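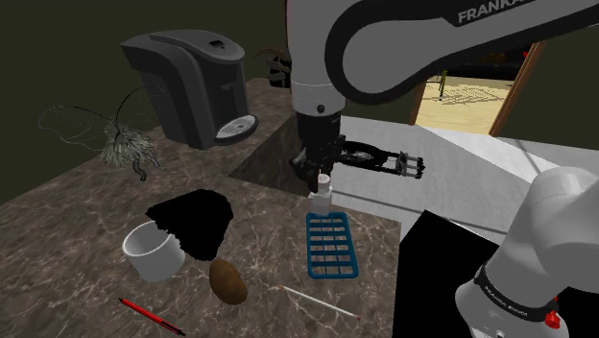

4.2 Kitchen finishes and asking price

We matched 651 listings from the Wavon portal with their recorded sale prices. All were detached or semi-detached houses marketed in December. For each listing we noted floor area, number of bedrooms, garden aspect, and the worktop material named by the agent. Listings that gave no floor area were dropped before matching.

Houses advertised with stone worktops were listed at higher prices, but most of the gap went away once floor area was added to the model. The remaining difference was 2 percent. Garden aspect had no clear effect in either district.

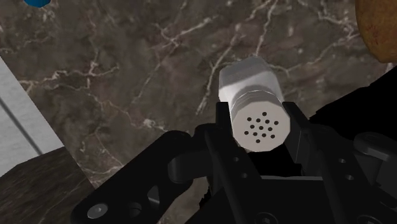

Figure 3. Shaker on a dark brown marbled countertop.

Wording was coded by hand using the Mac Mathúna scheme. Of the listings coded, 69 used the word "premium" for the road and gave no further detail. These took 10 days longer to reach a sale agreed than the other listings on the same roads.
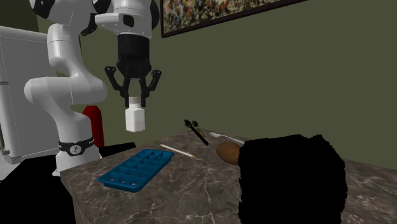 Jarlath Hennessy, commenting on a draft, argued that agents use such words when a house is already priced too high, so the delay may come from the price and not the wording. Our data cannot separate the two.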